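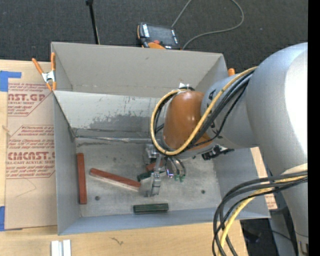

Section 4. Protective stop during picking from the bin

This section is for the operator of the Plumlow picking cell when the arm makes a protective stop and the pendant shows the message "Joint limit force". In our experience at the Stornau workshop, most of these stops come from the cables and only few come from the blocks. The thick yellow cable passes over the orange-brown wrist cover, curls beneath it and comes back up on the left side. When the wrist turns too far, this loop can become tight, and the controller understands the pull as a collision. The program was corrected in October, but the fault can still appear after somebody teaches a new pick position.

CAUTION: Do not put your hand in the bin while the arm has power. The gripper can close after a stop if the program is continued by mistake.

CAUTION: Do not pull the arm by its cables, also not for a short distance.

What to do after the stop

1. Press the red button on the pendant. Wait until the arm makes no sound.

2. Write down the message and the number of the program line. The message disappears after a restart.

3. Look at the cable loop from both sides of the bin. Do not touch it yet.

4. If the finger is pressing on a block, go to step 5. If it is free, go to step 7.

5. Release the red button, confirm the message and choose manual mode at the lowest speed.

6. Move the gripper straight up until it is higher than the bin walls. Do not move it to the side first. The finger can catch the sloping panel and bend.

7. Turn the last joint back in small steps until the yellow cable hangs without tension.

8. Press the red button again. Now check the cable with your fingers for cuts or flat places. Check also the thin black line which hangs beside the bundle.

9. Check that the clamps hold the bin firmly. If the bin has moved, all pick positions must be taught again.

10. Start the program at low speed and observe 16 picks before you return to normal speed.

Note: The Lefèvre connector at the wrist must be closed until you hear a click. If it is half open, the gripper can lose its signal and drop the block, but there is no message.

Note: If the same stop comes again during the test, leave the cell switched off and write to Cirkmont service. Give the program line from step 2.

Revision of this section: 4/13/25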